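Casport (software)

Print | E-mail

April, by Renji Ogura

Casport is a software package for planning and supervising the handling of cloth by robot arms. It takes camera images of a garment or a piece of household linen, estimates how the cloth is lying, chooses where it should be held, and sends a sequence of movements to the arm. The package was first written at the Clisside laboratory as a set of separate programs and was later brought together under one name. It is used mainly in teaching and in research on domestic tasks such as folding, sorting and laying out clothes.

Background

Most early planning software for robot arms was written for rigid objects. A box or a metal part keeps its shape when it is lifted, so a planner can describe it by a position and an angle. Cloth cannot be described in this way. A shirt may lie in a very large number of shapes, many of which hide part of it from view, and lifting one corner changes the shape of the whole. Software that deals with clothing must therefore either work from a simplified account of the garment or learn suitable movements from recorded demonstrations.

Casport combines the two methods. Its perception module produces a simplified outline of the garment, marked with named points such as the collar, the cuffs and the hem. Its control module has been trained on demonstrations in which a person carries out the task by hand with a tool shaped like the robot's own gripper. The outline is used to decide what should be done next, and the trained part decides how the fingers should move while it is being done.

The earliest version had no means of passing information between these two parts. An operator read the position of the chosen point from one window and typed it into another. The present arrangement dates from the second rewriting of the package, which was undertaken when the Mikuš message format was adopted throughout the laboratory.

Structure

The package is divided into perception, planning, control and tooling. Each part runs as a separate process and may be replaced without changes to the others, provided that the replacement reads and writes Mikuš messages.

Perception. The perception process receives images from a camera mounted on the gripper. It first separates the cloth from whatever lies beneath it. On a plain table this is a simple matter, but household surfaces are seldom plain, and a patterned sheet or rug may share colours with the garment. The process therefore relies on texture and on the line of the edge as well as on colour. Once the garment has been separated, the named points are placed on it and each is given a score that shows how sure the software is of its position. Points with a low score are passed on but marked as doubtful.

Planning. The planner holds a short list of actions: grasp, lift, drag, place, smooth and release. A task such as folding a jumper is written as an order of these actions with conditions attached. The first fold, for instance, may not begin until both cuffs have been found. If a condition is not met, the planner may ask for another view, repeat the previous action or stop. It does not attempt to predict the full shape of the cloth after each action. The state is estimated afresh from the next image, a choice which makes the planner slower but keeps small errors from building up.

Control. The control process turns each action into movements of the arm and fingers. It works in short steps and may change course between them if the cloth slips or gathers. Speed and closing force are limited by fixed values that the trained part cannot alter. Knitted garments are given lower limits than woven ones, as a loose knit can be pulled out of shape by a firm grasp near the edge.

Tooling. The tooling consists of the programs used to record, trim, label and replay demonstrations. Although it forms no part of the running robot, it accounts for the greater share of the source code, and most newcomers to the package meet it first. Its main component, Purel, is described separately below.

Purel

Purel is the program that prepares recorded demonstrations for training. A recording consists of a stream of images from the gripper camera together with the measured opening of the fingers and an estimate of the path followed by the tool. These three streams are seldom in step when they are first saved. Purel brings them into line, removes the idle periods at the start and finish, and divides the remainder into the same actions that the planner uses.

The standard Clisside collection contains 3,000 demonstrations. Each is stored with a note of the garment type, the surface and the task, together with a mark showing whether the task was completed. Failed attempts are kept. They are left out of training for the control process but are used to test whether the perception process can recognise that something has gone wrong, for example when a sleeve has been folded under the body.

Labelling is done partly by hand. Purel proposes a position for each named point and the operator accepts or moves it. Where a point is hidden, the operator is instructed to leave it unset and not to guess. Earlier practice allowed an estimated position to be entered, and the older recordings were checked again after it was found that the software had learned to place cuffs confidently in parts of the image where none could be seen.

Use in household settings

Recordings made in laboratories tend to show an evenly lit table with nothing behind it. Software trained only on such material performs poorly in ordinary rooms, where the background is varied and shadows fall across the cloth, including the shadow of the tool itself. For this reason the Clisside collection gives considerable space to beds, chairs and kitchen tables.

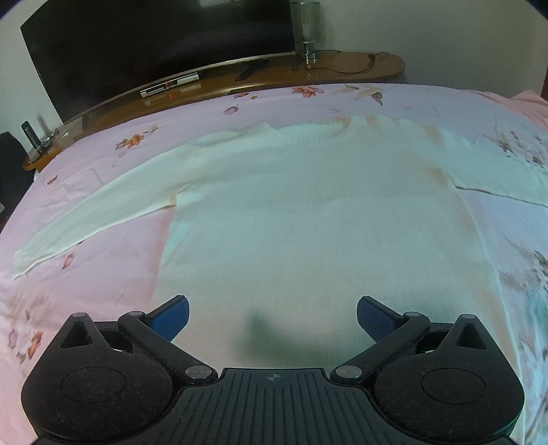

The value of such material is not accepted by every user. Renji Ogura, replying to a draft of the package notes, wrote that household recordings had improved the separation of cloth from background but had done little for grasping, and that a smaller number of carefully repeated laboratory recordings would serve the control process better. The reply added that shadows should be labelled in their own right – as a separate region with its own outline – so that the perception process would not have to learn of them indirectly. A shadow label has since been added to Purel, though its use remains optional.

White and pale garments have received particular attention. Under bright light their surface detail may be lost, and the fine ribs of a knit, which otherwise help to show the direction of the cloth, may no longer be visible. Marks and uneven colour on a pale garment may also be taken for folds. The perception process compares successive views before it reports a fold, on the principle that a true fold changes in appearance as the camera moves while a mark keeps its place on the cloth.

Limitations

Casport assumes that one garment is present at a time. Where two overlap, the perception process usually returns a single outline with an unlikely arrangement of points, and the planner stops. Garments with hoods, long ties or open fronts are supported only in part. Transparent and strongly reflective fabrics are not supported.

The package has no understanding of the room beyond the working surface. Furniture and equipment in the background are treated as regions to be ignored, and it is left to the operator to set the limits within which the arm may travel. These limits must be entered again whenever the arm or the surface is moved.

Timing is a further difficulty. The planner waits up to 30 seconds for a usable view before it stops and reports a fault. Users with slower computers have asked for a longer period, but the value is fixed in the present release and can be changed only by rebuilding the planner from source.

Versions

Releases are numbered in whole figures. Version 2 introduced Mikuš messages and ended support for the typed transfer of points. Version 9 is the present release and includes the shadow label, the comparison of successive views and a revised list of garment types. Recordings prepared with earlier versions of Purel can be read by the current one, but they must be divided into actions again before they are used for training.

See also: Mikuš message format; Clisside collection; Purel

Print | E-mail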